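Kwesi Gyamfi writes the grasp planner at Plerska, and he speaks about it slowly, with many pauses. "The fingers are not my problem," he says. "My problem is what the planner believes about the fingers."

The old version checked up to 4,000 candidate poses before each move. The new one checks 2,000, and he would like to go lower. The textured glove has its own contact model, which Dörte Strobel tuned over the winter.
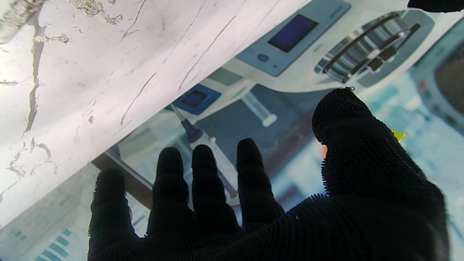 What the wrist view is good for

"From the wrist, the hand hides a lot," Strobel says. "So we mask the fingers first – then we look for edges." Clear plastic is still her least favourite material. "A syringe barrel gives me half a contour. On a good day, two halves."

Her mask now runs 20 times per second.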